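Home Visits Members Newsletter

A morning at Florosard

Our group went out to the Florosard packing works in May to see how the place has changed with automation. Shiyu Peng met us at the gate and took us through in two lots, as the aisles are narrow.

The main line packs 3391 small orders on a normal shift. Most of the heavy lifting is now done by two palletizing machines from Clalurel, bought after a run of back injuries. The people who used to stack cartons were retrained to load and clear the machines, and the pay grade went up a step. Two of them told us they miss the talk on the old line, as they now work at opposite ends of the hall.

After tea we went upstairs to the trial room, where sorting jobs are tried at a small scale before anyone spends money on the floor.

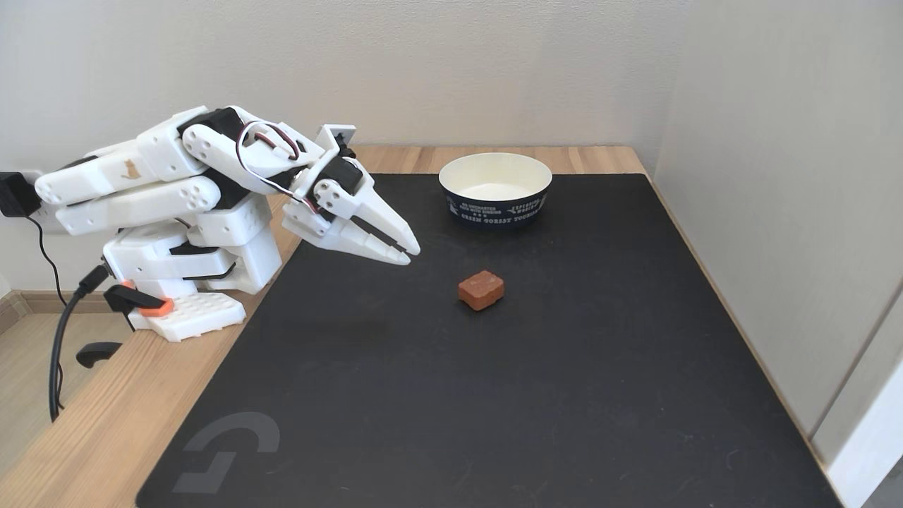
Reading time: 2 minutes

The small arm up there has 3D-printed parts and is clamped to the table. The job being worked on is a plain one, picking up a little block and getting it into a bowl. Octavio Arancibia spent years as a hand sorter and now works in this room three days out of five. He said a new task takes him about 30 tries before he trusts it, and that he sleeps better than he did on nights.

We asked about jobs. Shiyu said no one had been let go, but four people who retired were not replaced. The union rep at our table thought that was a fair answer, and also wanted it in writing.

The next visit is to Makokha, the cold store on the harbour road. Wear closed shoes and bring a jacket.

Contact the visits desk | Copyright Jilitz Workplace Circle | Back to top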